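Rosavon Reader's Companion
Section 4: Setting Up Your Reading Order
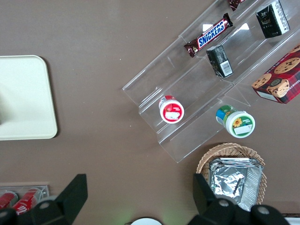 Snacks on a clear tiered stand, with a Snickers bar near the top.

Before you start
You need a free account, a title list (printed or on screen) and an idea of how much of the Cillell saga you have already read. Be truthful on the last point. The site will ask about the middle trilogy, and it has ways of telling.

1. Open My Shelf and choose New Order.

2. Pick a sequence. Release Order follows the dates on the copyright pages. Timeline Order follows events inside the story, starting with the founding of Jimcombe and ending whenever the author stops.

Note: Timeline Order places the prequel novella first. The prequel novella gives away the ending of book 2. We have written to the publisher about this.

3. Mark the books you have finished. Click once for Read, twice for Reread, three times for Abandoned. Abandoned titles turn gray and stay on your shelf, looking at you.

4. Decide whether to include short stories. There are 197 of them, several published only in convention booklets. Leave the box unchecked if you have a job.

5. Set your edition. The audio version of The Salt Regent runs 11 chapters shorter than the hardcover, so progress markers will not line up if you switch halfway through.

Caution: Changing the edition resets your progress in that title. Your star rating survives. Your place does not.

6. Click Save Order. A rank number appears beside each title. This is the community rank, and it moves. Please don't email us when your favorite drops.

Adding a rating
Ratings run from 0 to 10 in half steps. A title needs 400 ratings before its score is shown to everyone; until then you will see a dash. Reviews with spoilers must have the spoiler switch turned on. "Everyone knows he dies" is a spoiler.

If something looks wrong
Duplicate entries: usually the British edition under its other title. Choose Merge and keep the cover you dislike less.
Missing character page: minor characters are added by hand. Captain Đồng has a page. His horse has a longer one.
Order will not save: sign out, sign in, try again.

Guide text by Uyên Hồ. Last revised Dec 11, 2020. Section 5 covers sharing your shelf with people who have read fewer books than you.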